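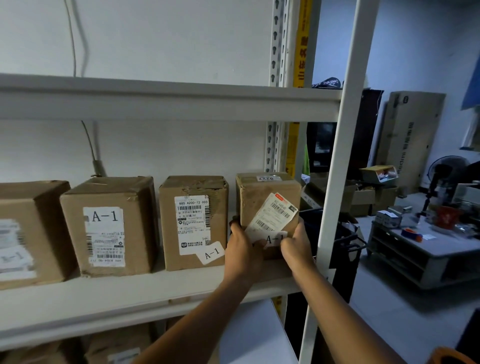
Repérage des étagères et ordre de rangement dans une petite réserve

Posté en octobre 2018 par Willitz

Bonjour,
Je tiens une boutique de fournitures de couture et je garde les colis à expédier dans une réserve de 5 mètres de long. Jusqu'ici je rangeais par date d'arrivée. Avec 60 colis ça allait, à 200 je perds mes matinées à chercher. Faut-il ranger par client, par transporteur ou par emplacement ? Et comment numéroter sans tout refaire au prochain déménagement de meuble ?
Merci d'avance.

Kanchan Lodhi

Par emplacement. Une lettre par meuble, un chiffre par niveau, et on reporte le code sur le colis dès qu'il entre. Le client, le transporteur et la date vont dans un tableur, avec le code en première colonne. Chez nous le meuble A est le plus proche de la porte et le niveau 1 est en bas, mais l'inverse marche aussi bien.

Écrivez gros. Le feutre suffit pour commencer, l'étiquette imprimée est plus lisible de loin. 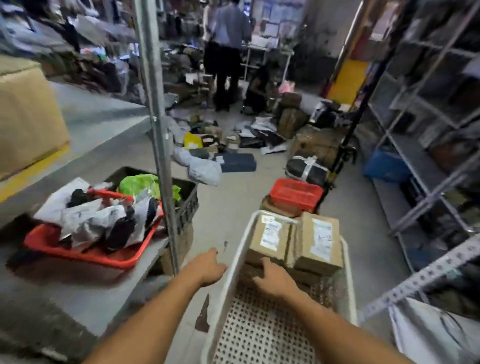

Petits colis regroupés en caisse, code A-2 écrit à la main.

Si vous déplacez un meuble, il garde sa lettre. Ne renumérotez jamais en cours de saison, je l'ai fait en mai et j'ai eu 163 lignes à corriger.

Ashok Jaiswal

D'accord avec Kanchan pour les codes. J'ajoute que les enveloppes et les sachets plats se perdent entre les cartons, il vaut mieux leur donner un bac à part. Et posez l'étiquette toujours sur la même face.
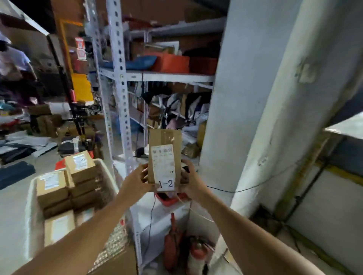

Sachet kraft avec le code A-2 en bas de l'étiquette.

Pour le tableur, figez la première ligne.

Lasero

Moi je range par couleur de scotch et je m'y retrouve. Après je n'ai que deux étagères.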